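Buscar en el repositorio Buscar

# Gredus: 500 escenas cortas de superhéroes caseros, en español

¡Hola! Si has llegado hasta aquí es que te gustan las capas, los antifaces o al menos las discusiones de taller literario. Gredus es el corpus que fui montando mientras escribía mi novela *Travden* (ciudad con niebla, tranvías y demasiada gente que vuela). Son 500 escenas mías, todas inéditas, pensadas para que quien escribe pueda trastear con arquetipos sin pedir permiso a ninguna editorial grande.

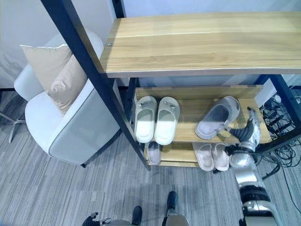
Pág. 17

## Qué hay dentro

Cada escena va en un archivo `.txt` aparte, en UTF-8, con una cabecera mínima: título, arquetipo, punto de vista y quién rescata a quién. Ese último campo es mi favorito – lo añadí en agosto, cuando releí el borrador y vi que a Henis, mi heroína de los imanes, la secuestraban cada dos capítulos (¡qué vergüenza!). Las escenas con secuestro llevan la etiqueta `rescate`, y hay 100 reescritas para que la persona atrapada tenga plan propio, mala leche y alguna frase buena. 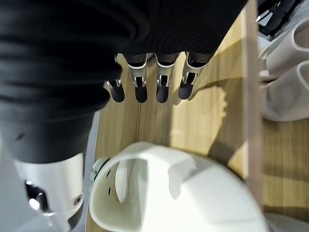
Los villanos me dieron más guerra que los héroes. Tăng empezó siendo un señor que se reía en azoteas y acabó de relojera jubilada, con una deuda absurda y mucha paciencia. Para sus escenas me hacía falta una mano mecánica que no sonara a «garra de acero» por enésima vez, así que tiré de lo concreto: manga negra acanalada, cuatro dedos con articulaciones plateadas y yemas negras mate, apuntando hacia un tablero de madera clara. Está en `tang_taller.txt`, por si quieres robarme la idea.

## Uso

Licencia CC BY 4.0. Copia, recorta, cambia finales, úsalo en clase. Si publicas algo, cita Gredus y mándame el enlace, que me hace una ilusión tremenda.

## Pegas conocidas

- El campo `arquetipo` es a ojo. Mi «embaucador» puede ser tu «mentor».
- Los diálogos tiran mucho a español peninsular.
- Faltan escenas cómicas; las que hay las protagoniza casi siempre Henis.
- Los acentos de Tăng se rompen en algunos editores viejos. Pendiente.

Para erratas, abre una incidencia con el nombre del archivo y la frase entera.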